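**Wanted: people who will read a rulebook and then tell us it is wrong**

Plokex is looking for a Good Practice Editor, part-time, and up to a dozen paid participants to help test what the editor comes up with. The two calls share a page because they share a problem.

The problem is our handling guide. It began as a single sheet on how to pick things up with a hand-held gripper in an ordinary home, and it has since grown to 41 pages. Page six contradicts page 30. There is a rule on stacked crockery that three sensible adults have read in three different ways, all of them with confidence. We record household tasks so that robots can later be taught from them, and a robot will learn a muddle just as faithfully as it learns good sense.
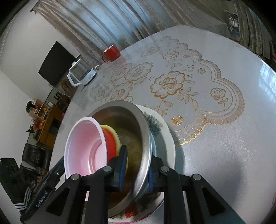

**Household Handling Standards Team, Plokex – Brodby office**

Clearing a table is a fair sample of the work. Bowls nested in bowls, a plate along for the ride, two fingers to hold the lot, and a guide that should say plainly when a stack may be lifted together and when it must be taken apart first. At present it says "use judgement". We would like to employ some.

### The editor's job

You will:

- rewrite the guide in words that a tired person can follow at the end of a shift
- settle what counts as a safe grip on a rim, and what counts as optimism
- keep the breakage log, and stop people writing "it was like that already" in it
- sit in on sessions in participants' homes and note where the rules and real life part company
- check our wording against the safety standards we are meant to be following, and say so when it drifts

You need experience of writing procedures that somebody then had to use. It might come from a kitchen, a warehouse, a hospital ward or a test lab. A robotics background is welcome but we can teach you that part. Teaching people to write short sentences has proved harder.

The post is 20 hours a week, mostly from Brodby, and reports to Margit Antal. She will disagree with your commas. You may disagree back.

### Taking part as a tester

Testers follow the draft rules at home, using a gripper we lend them, on their own tables and with their own dishes. Each tester does four sessions of two hours and receives £300 at the end, whether or not the rules survived. We also replace anything broken while following the guide correctly. Things broken while ignoring it are discussed case by case, usually with Teodoro Javier, who is kinder than his emails.

Please be aware of the following before you apply:

1. Everyone in the household must agree in writing before we record anything.
2. Letters, screens and family photographs should be put away or covered.
3. No knives, no hot liquids, and nothing you would be sad to lose. We had a tureen from 1848 offered to us once and declined it with thanks.
4. You may stop a session at any time without giving a reason, and you will still be paid for it.

Testers must be 18 or over. Being good with gadgets is no advantage. Being slightly awkward about instructions is.

### How to apply

For the editor's post, send a CV and your own version of the rule below, in no more than 800 characters:

> "Nested items should be moved as one where appropriate unless not appropriate."

For testing, a short note saying what sort of table you eat at and when you are free will do. Address either to Jayanthi Nair at the Brodby office. Applications close at noon on the last working day of November, and editor interviews follow within a fortnight. There will be tea, and you will be asked to stack the cups.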